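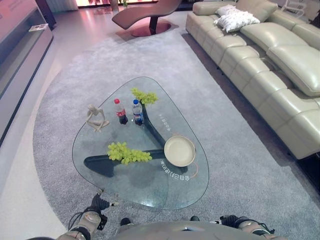

Clearing a glass table, one reach at a time

Glass is a hard surface for a robot to judge. Depth sensors often read straight through it, and the arm heads for the carpet.

Hedvika Hubáček, who leads the manipulation group at Zolwood, has spent much of the year on that problem. Her method, called Flerasen, drops the depth reading near the tabletop and compares views from the head and the wrist.

"We stopped asking where the glass is," she said. "We ask where the bottle ends and its shadow starts."

The group logged 639 reaches in June. The older method touched down in the wrong place 23 times. Flerasen did so 3 times, all with grapes.

"Grapes are low and they roll," Hubáček said. "I don't have a good answer for grapes yet."

The wrist view matters most in the last few inches, when the arm hides the object from the head camera.

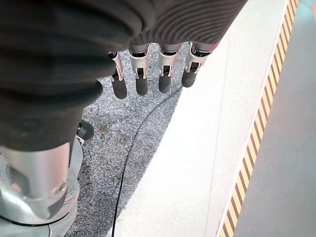
It also brings trouble of its own. A sleeve can fill much of that view, so the software learns to ignore the part that moves with the arm.

"That took longer than the glass did," she said. Her next tests will use darker rooms, where shadows are weaker.

2 comments | 23 shares
Print this article | E-mail this article

Recent
Zanstead lab adds a second test room
Hung: notes on soft fingertips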